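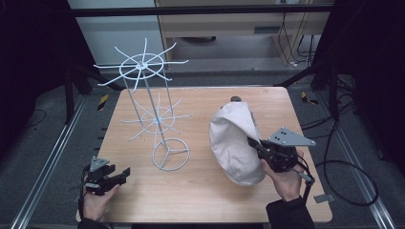 Wanted: a part-time social media helper for a very small shop (remote is fine)

Hi! I run Provoteo, a little online store, and I need someone to take the posting off my hands before I throw my phone in the river. I handle the orders, the emails, the website and the packing myself, and I like all of that. What I don't like is sitting down at ten at night trying to think of a caption. I've been doing it for 3 years and I'm out of captions.

So I'm hiring. It's a small job with a small company, and I'd love to find somebody who thinks this stuff is fun.

What you'd be doing

You'd look after our Instagram and our Facebook page, plus Pinterest if you can talk me into it (I have an account there, I just never open it). I'm hoping for one post a day on Instagram and a few a week on Facebook. They don't all have to be brand new. I'm happy to share things customers have posted, as long as you ask them first and put their name in the caption. I got this wrong once, the customer was very nice about it, and I still feel bad.

You'd also answer comments and the easy direct messages. Anything about a refund or a missing package comes straight to me. Please don't promise anybody a delivery date, even if they're being sweet about it!

We schedule everything through Rellix. If you've never used it, don't worry, it took me an afternoon to learn and I'm slow. You'll get your own login, so no passing passwords around.

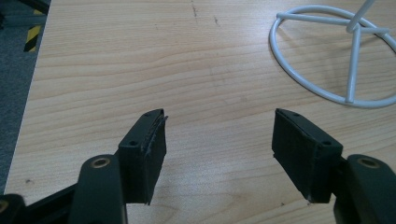 Hours come to 15 a week, and you can spread them out however you like. Mornings, evenings, in your pajamas, I don't mind at all. The one fixed thing is a call with me once a week so we can go over what's coming up and what people responded to. It usually runs half an hour, longer if I get going about hashtags (I have opinions).

Who I'm looking for

Somebody who writes the way people talk. You should be able to spell, and you should know when an exclamation mark is too much, which is a skill I clearly need to hire for. Some experience running an account for a business, club, church or band would be great. I don't care about a degree. I also don't care how many followers you have yourself, so please don't go buying any for the application.

You need to be comfortable cropping and brightening a photo on your phone or computer. You won't have to take the product photos, I'll send those over in batches, and they'll be a mixed bag. A good eye for which ones to skip would be a real help.

It would be nice if you knew a bit about ads, too. We spend 200 dollars a month on them and I'd like to know what we get for it.

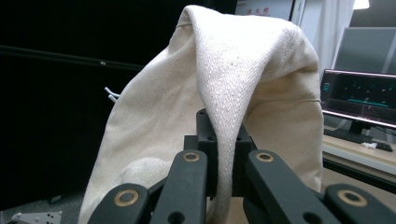 Pay is hourly and I'll tell you the rate in my first reply, so you don't have to sit through a whole interview to find out. I pay every 2 weeks. The job starts as a trial that runs through the end of May, and if we're both happy we'll keep going and talk about adding hours. You can live anywhere in the US. If you happen to be close to Clokodcombe, you're welcome to come and work from the shop whenever you want company, but there's no need.

One more thing about the work itself: we share some of our posts with Durrani, a shop we team up with for giveaways. They have their own person for social media and you two would need to agree on dates and wording. They plan much further ahead than I do, so expect some friendly nagging from that direction.

How to apply

Send me a message through the contact page with "Social media helper" in the subject line. Tell me a little about yourself and include:

Links to 3 posts you wrote, for anyone, about anything
A caption you'd write for a plain white mug, two sentences at most
The hours that usually suit you, and your time zone

No cover letter, please. A resume is fine if you have one handy, but I'll read the captions first.

I'll write back to everybody, though it may take me a little while over the holidays. If you have a question before you apply, use the same contact page and just put "Question" in the subject line.

Posted December 22, 2018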